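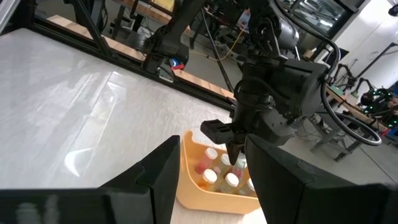 Six small bottles with white screw caps, upright in a yellow-orange tote.

Give Me Two Bins and a Clear Table

I have a strong opinion about plastic bins, and the opinion is that most households need two of them, in different colors, small enough to carry with one hand. I don't mean the big lidded boxes that go under the bed and are never seen again. I mean the open, tapered kind with rounded corners and a slot near the rim for your fingers. I would put one in every room if my family let me!

The reason is bottles. Any home where people paint, bake, dye, clean or look after a baby fills up with little bottles, and little bottles are the hardest thing in the world to store. They fall over in drawers. On a shelf they line up one behind another until the back row might as well be in another country. In a bag they roll to the bottom and one of them leaks (it's always the red). But stand them upright in a small tote, shoulder to shoulder, and everything gets easier. You look down and there are the pinks, there's the orange, there's the pale yellow one you were sure you had used up. You don't have to read a single label.

That view from above is what I love most. A shelf shows you fronts, and a drawer with a divider shows you a lot of lids, but a short open bin of see-through bottles shows you color, and color is how most of us remember things anyway. Ask me what I put in the frosting last January and I couldn't tell you the brand. I could tell you it was the orange.

The case for the second bin

One bin is storage. Two bins let you make a decision, and I think people miss how much pleasure there is in that. My sister-in-law Evelien Dierckx runs the dye table at the Trostwood craft fair, and she has worked this way for 4 years. The warm-colored bin is for whatever is coming with her. The dark one is for whatever is staying, or going back, or waiting for her to make up her mind. When she packs up she tips nothing and stuffs nothing. She picks up a bottle, looks at it, and it goes left or right.

I used to think this was fussy. Then I helped her pack one evening and had the whole table sorted before the coffee was ready, and I went home and bought a pair of bins for myself from Nallow, the housewares place on our main street. They cost nine dollars together. I've had fancier presents that gave me less joy.

The colors matter, by the way. Two clear bins, or two white ones, and you will spend the whole job asking yourself which was which. Amber and teal are about as far apart as two bins can get. You can be half asleep, or listening to somebody tell a long story from the other side of the room, and your hand still knows where to go.
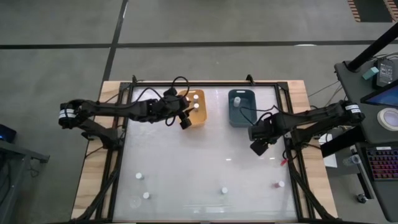 One amber bin, one teal bin, and a few small cylinders out on the white tabletop.

Spread it out first

People who hate tidying nearly always start with the container. They open the box, they look in, they feel bad, they close the box. I say get the small stuff out onto a flat surface where each piece has some space around it. Yes, it looks worse for a while. It's supposed to! A bare white tabletop with a few small things scattered over it is a much friendlier sight than the same things in a heap, and you can see right away that there isn't very much to do.

Bins go at the far side of the table, next to each other, with the open stretch nearest you. I've tried it the other way, with the bins close in, and I ended up reaching over the rims and knocking things down with my sleeve. I've also tried one bin at each end of the table, which Maarten De Graaf swears by. Maarten teaches an evening class called Clalora, a sort of come-and-mix-your-own ink workshop, and he has long arms and a long table, so I suppose it suits him. I still think he's wrong. With the bins side by side your hand makes nearly the same trip every time, and after a minute or two you find a rhythm, and the rhythm is what gets you to the end.

Maarten and I have been arguing about this long enough that he finally counted his stock to make a point. He has 2931 bottles, counting the empties, and he says a pair of little bins is no use to a man with that many. Fine. I'd answer that he never has them all on the table at one time. For a single class he brings out 19, and I have seen him carry them in a shoebox lid. A shoebox lid! They slid into each other the whole way down the corridor, and I could hear them coming.

What about the nice organizers?

I know the other side of this argument because I lived on it. I once owned a rotating bottle rack by Ghoneim, a very handsome thing with up to 900 possible arrangements if you believed the leaflet, and I found the one arrangement where it tipped over. It held bottles of exactly the right width and no others. My vanilla was too fat for it and my food coloring dropped straight through the holes.

A bin doesn't care what size your bottles are. It doesn't need to be put together, and you can wash it in the sink with the dishes. It goes from cupboard to table and back, so you handle the whole set at once, and on days when you don't need it for bottles it will happily hold clothespins, or lemons, or the mail.

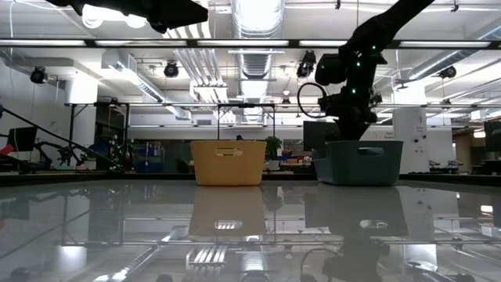 Let the bins be empty sometimes

I have one last piece of this to push for, and it's the one my family teases me about. When a pair of bins has nothing to do, I like them left out on the table for a while, next to each other, handle slots forward. On a shiny tabletop you get the colors twice, mustard and teal, once the right way up and once in the reflection, and I find that a very cheerful thing to walk past with a basket of laundry.

There's a practical side as well. An empty bin that is already out gets used. Somebody comes in with a pocketful of small things, sees it, and drops them in there instead of on the windowsill. Mine had three thimbles and a cork in it this morning, and I was thrilled. The cork went in the teal one until I find out what it belongs to.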